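The odds-and-ends bin and the woman who empties it

She has asked me not to use her name, on the grounds that everyone at the Beaudoin depot already knows who she is and everyone else would only want to drop something off. She has looked after small goods there for 4 years. Before that she did the books for a tile importer, a job she describes as "the same, but the bits were heavier."

Small goods means anything that arrives without a box, a label or a reason. Beaudoin takes in donated household stuff, sorts it and passes it along to charity shops. The sofas go one way and the crockery another. What's left ends up in a grey bin with high sides, and then it's hers.

"People think the big things are the trouble," she says, pouring tea into a mug that I suspect came from the bin. "A wardrobe is a wardrobe. You know where you are with a wardrobe. But you tip out somebody's kitchen drawer and you've got a whole personality to deal with."

The record for a single house clearance stands at 1162 loose items. She counted them for a report that head office had asked for and, she believes, didn't read. It took her most of February.

I ask whether there is a method. There is, and she's mildly offended that I had to check. Flat things come out first, then anything shiny, then whatever has rolled into the corners. She never lets the bin get full. A scattering across the bottom suits her best, with a bit of bare floor between one thing and the next.

"Once it's a heap you stop looking at it," she says. "You're just digging. My grandmother kept a heap. She called it a sewing basket, but there was a doorknob in it."

Wrappers are a sore point. Anything crumpled and silvery gets picked up and put down again three times before anybody commits to calling it rubbish, and she includes herself in that. She once binned a foil packet that turned out to have a pair of earrings folded up in it. The donor rang. There was an afternoon with the skip that she doesn't care to go into.
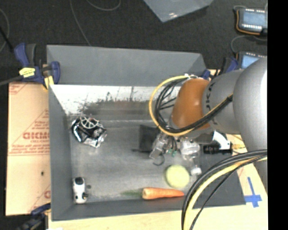 On bins, and why she won't have a new one

The floor of a sorting bin takes a beating. Scratches don't bother her, and neither does a scuffed patch along the side. Head office has offered a replacement from a catalogue put out by a firm called Skustov, in what the catalogue calls a warm neutral.

"Beige," she says. "They want me to look for beige buttons in a beige bin."

Grey, in her view, is the only colour worth having. Things show up on it. She'd been through a blue one and a green one before this, and she speaks of the green one the way other people speak of a former brother-in-law.

The high back matters too. She has a habit of flicking things away from her as she sorts, and without something tall at the far side half the stock would be on the floor. "I've got a good wrist," she says. I'm shown the wrist.

What does she keep? Officially, nothing. The rules are clear on that, and she helped write them. Unofficially there's a jar on the windowsill for things that can't be sold and can't quite be thrown out either: one domino, several keys, a tiny brass hinge, the lid of something. It had more than 200 pieces in it at last reckoning. She has been told to get rid of it and has moved it to a different windowsill.

Does the work follow her home?

"My own drawers are a disgrace," she says, quite cheerfully. "I've got takeaway menus in with the batteries. I open it, I have a look, and I shut it again. I'm not on the clock."

The tea is finished by now and she's looking past me, towards the next crate. It's from a clearance out on the coast – mostly kitchen, she reckons, by the rattle. She lifts one end, lets it down and listens.

"Corkscrews," she says. "There's always four and they never work."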